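Kit de mesa Medar para brazos colaborativos
Fabricante: Kimaro
Ficha revisada el 2/3/18

El kit Medar está pensado para talleres, escuelas técnicas y laboratorios que ya tienen un brazo y desean practicar tareas de empuje y de colocación sobre una mesa. Lo preparamos en nuestro taller de Cirndale y lo entregamos montado o en piezas, según prefiera el cliente.

El kit comprende la tabla de trabajo, la varilla con su soporte, el collar de cierre para la brida y un juego de bloques de colores. El brazo no está incluido en el precio. La mesa perforada se puede pedir aparte. 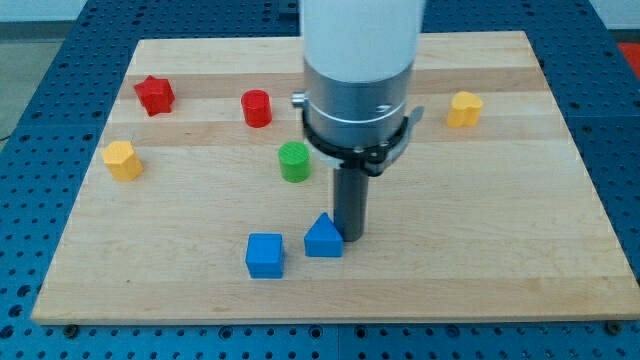
La tabla es la pieza que más nos preguntan los clientes. Elegimos el arce en listones porque soporta bien el uso diario y se puede lijar de nuevo. Se fija a la mesa perforada con pernos, y quedan a la vista las cabezas oscuras junto al borde delantero. Para el primer ejercicio recomendamos repartir los bloques sin orden y bajar la varilla al lado de una pieza fácil de empujar por una cara plana, como el prisma triangular azul. El cilindro verde y el rojo exigen más cuidado, ya que ruedan si se vuelcan.

El collar se abre con una pequeña palanca y permite cambiar de herramienta sin desmontar la brida. Antes de cada sesión conviene comprobar que está bien cerrado.

Opciones de compra:
Medar Básico: tabla, varilla y bloques. Entrega en 3 semanas.
Medar Completo: lo anterior, más mesa perforada y 2 varillas de repuesto. Entrega en 4 semanas.

La garantía es de 6 meses para la varilla y el collar. Los bloques se venden también por separado.

Para consultas técnicas, escriba a Mehrangiz Bahrami. De los pedidos y envíos se ocupa Josphat Nyamweya, en nuestra oficina de Ondon.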